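4.2 Clearing up after a meal, or trying to

I'll admit I went into this part of the study in a hopeful mood. Putting a bowl where it belongs is about the dullest job in the house, and if a machine can't manage that then I don't see why we should talk to anyone about ironing. So for the tabletop tasks we kept things plain: one bowl, one stand, one table, two grippers held by a person, and a model (we call it Witar, after the older planner it grew out of) that learns from what the hands do.

Each demonstrator worked through the same short list of chores. Lift the bowl off its base, set it down on the wood, turn it, put it back. We didn't script how they should do it, which annoyed the half of our group who like tidy data and pleased the other half (me included) enormously. People are wonderfully inconsistent! Some went in from the rim with one gripper and steadied with the other, and some used both at once as though the thing were full of soup. We collected 992 demonstrations for the bowl tasks and kept 800 of them for training.
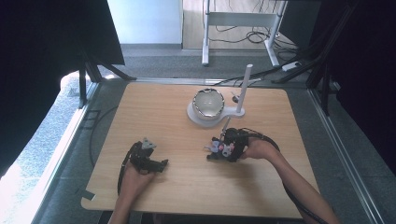 Carvalho objected at the draft stage that a chore only counts as done when you can leave the room while it happens, and that by this measure neither our system nor any of the ones we compare against does chores at all. I've gone back and forth on that. It's a strict test, and I'd fail it myself with a pan of milk, but I think it's closer to what people at home want than the success rates we all print in our tables. We have therefore added a second score, which we call unattended completion. A run gets the mark only if no one had to step in, reset an object or nudge the arm from start to finish.

The gap between the two scores is the bit I'd most like readers to take away. On the ordinary measure Witar looked rather good, and I was ready to write a cheerful abstract. Of 700 test runs, 400 counted as successes in the usual sense. Ask for unattended completion and the number dropped so sharply that we reran the scoring script twice, sure we'd broken it. Most of the lost runs were small things: a bowl put down slightly off its base and then straightened by one of us without thinking. We'd been doing the last little bit of the chore ourselves and giving the robot the credit.

The Vuston baseline had the same trouble, only worse with shiny things. Both systems rely on cameras mounted at the gripper, and a close view of a pale, polished table gives them very little to go on. Wood grain is lovely to look at and not much use for working out how far away you are, and a streak of glare can take away even that. My own guess (it is a guess, we haven't run the comparison properly) is that a cheap patterned tablecloth would do more for reliability than another month of training. I'd love somebody to try it.

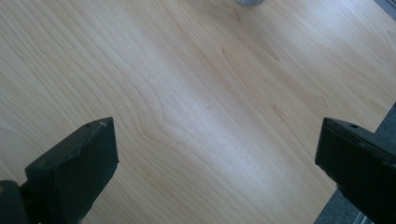
Figure 3. Gripper view of the bare tabletop, with reflected light across the grain.

So are we there yet? For a workshop bench, where the light is fixed and the same part turns up all day, I'd say nearly. The Erkitetti trials in August used our bench set-up with hardly any changes and needed far less help than we did at the table. Homes are another matter. The lamp gets moved, the bowl is a different bowl, and there's usually something in the way. We come back to lighting in section 4.3, where we also look at what happens when the stand is shifted between runs.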